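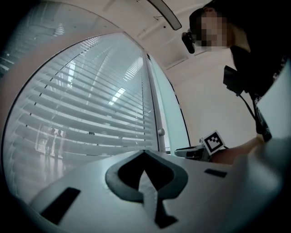

Ticket: Second pair of hand-held grippers, spares and head cameras
Queue: Equipment planning, Karkstead site
Opened by: Temitope Dauda
Assigned to: Olumide Aliyu
Priority: Normal
Status: Resolved, one item carried over to November

Temitope Dauda wrote:

Hello Olumide, I'd love to get the kit list for the next round agreed before the budget closes. We currently have one full set (left and right gripper, head camera, chest harness) and one set in bits. The collection work is going so well that people are queueing for it, and I think a second full set would be the best money we spend all year!

The trouble is the planning sheet. When I put in a second set, the total jumps by far more than the price of a set, and I can't see where it's coming from. I've tried deleting the row and adding it again, and I've tried it in a fresh copy of the sheet. Same jump both times. Could you have a look?

Olumide Aliyu wrote:

Got it, and yes please to a second set. Three quick questions before I open the sheet up.

1. Did you add it as "set, complete" or as separate lines?
2. Which supplier is picked, Lecomte or Tismont?
3. Is the "spares with set" box ticked?

Temitope Dauda wrote:

Complete set, Lecomte, and the box is ticked. It was ticked when I got there, so I left it.

Olumide Aliyu wrote:

Found it. With that box ticked, the sheet orders spares for every set we own, old ones included, each time a set is added. So you were buying finger mounts for the new set and then the whole lot again for the two we already have. It came to 16 finger mounts. I like finger mounts, but we'd be finding them in drawers for years.

Untick the box and put the spares in by hand on the line underneath. I've done this in your copy so you can see how it looks. Please check the number of mounts, I've put 2 as a placeholder.

Temitope Dauda wrote:

Oh brilliant, that's brought it right down. Could we make it four mounts? The fingers get swapped a lot, and waiting 13 days for a delivery with people booked in is miserable. I'd happily give up the second carry case to pay for them.

Ayodele Igwe wrote:

Jumping in as I look after the harnesses. Please add cables! The sheet has no line for them at all. Every head camera and chest unit needs one, and they are the first thing to wear out where they bend. I'd like the longer ones this time too, as the short ones pull when you lean forward over a table. Tismont do them, and they can go on the same order as the markers.

On the markers: I'd rather print our own than buy the finished plates. We have the file, we have the stiff card, and a fresh one takes minutes. They do need to be flat and the right size, so whoever prints them should measure one before sticking the rest on.

Olumide Aliyu wrote:

Agreed on both. I've added a cable line and taken the marker plates off, which frees up 130 pounds. That covers the longer cables with a bit left over. Carry case removed, mounts changed to four.

One thing I couldn't fix: the head camera mounts are only priced for a helmet fitting, and most of you wear the headband. I've asked Lecomte for a headband price and left the line at zero with a note beside it. Please don't send the total to Lawal until that's filled in, or he'll plan around a number that is too low.

Lawal Briggs wrote:

Too late, I've been reading along! Very happy with this. Put the helmet price in for now and I'll approve it on that basis. If the headband turns out cheaper, spend the difference on batteries. Could somebody also ask whether the new grippers fit the chargers we already own? We bought a charger we didn't need last time.

Ayodele Igwe wrote:

I tried the demo gripper on our charger this afternoon. It sits in properly and the light comes on. I'll leave it in overnight and add a note in the morning.

Ayodele Igwe wrote:

Morning note: fully charged. No new charger needed, hooray.

Olumide Aliyu wrote:

Charger line deleted. The order has gone to approval with the helmet price in place. I've also changed the master sheet so the spares box starts unticked, and added the cable line there, so the next person won't hit this. Headband price moves to its own ticket, to be looked at again in November.

Temitope, are you all right for me to close this?

Temitope Dauda wrote:

Yes, close away, and thank you all. I've started the booking list for the second set and Onyekachi has already put her name at the top.

Recent tickets in this queue
Headband fitting for head cameras, price wanted
Fonduvum storage drive full, move or buy?
Planning sheet: delivery cost added twice
Finger mount loose on left gripper
Shelf space for harnesses, Karkstead
Tismont account: change of contact to Onyekachi Isah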